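Buyers Should Ask What the Brarnel Kit Includes

The Brarnel two-arm kit, now offered by Tredmont on a 7-month lease, deserves a fair hearing from schools and small laboratories. The hardware is sound. The terms under which it is supplied are less so, and purchasing offices should read them closely before October.

Tredmont's brochure lists 74 household tasks as "supported." The word carries a great deal of weight. In the Sevthorpe trial, overseen by Kaja Pētersons, a task was considered supported if the arms had completed it once, with staff free to reset the table between attempts. A school that expects to unpack the kit and set it to handling cups and toast has been given little reason to expect otherwise. 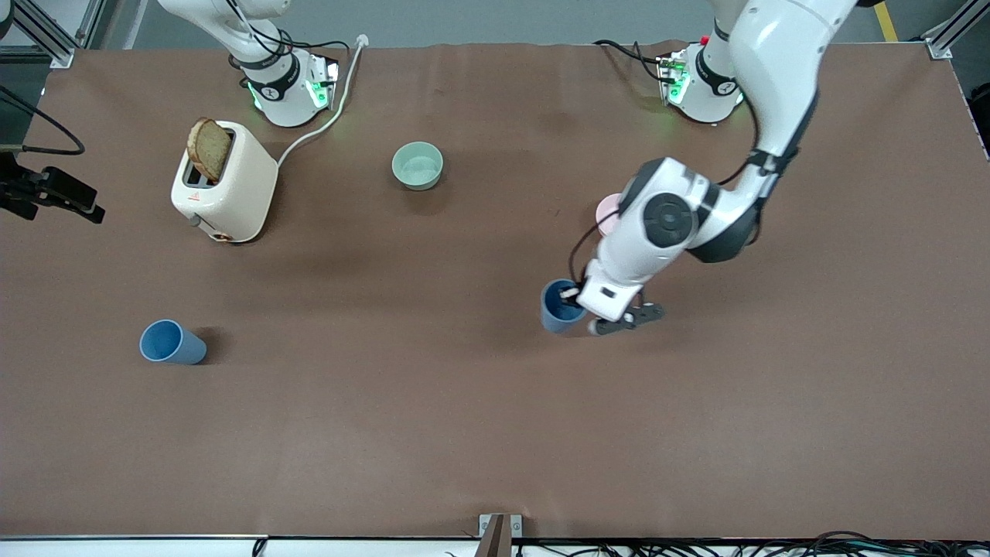 The matter of service is equally serious. The lease provides for two support visits, after which each call is billed at $357, travel excluded. Emiliano Ocampo, writing for the Munro purchasing group, has argued that such charges are normal for equipment of this class. They may be. They should nonetheless appear on the first page of the offer, where a department head will see them.

Tredmont would serve its customers well by publishing a success rate for every task it names, together with the number of attempts. Until it does so, institutions should request a trial on their own tables and with their own objects.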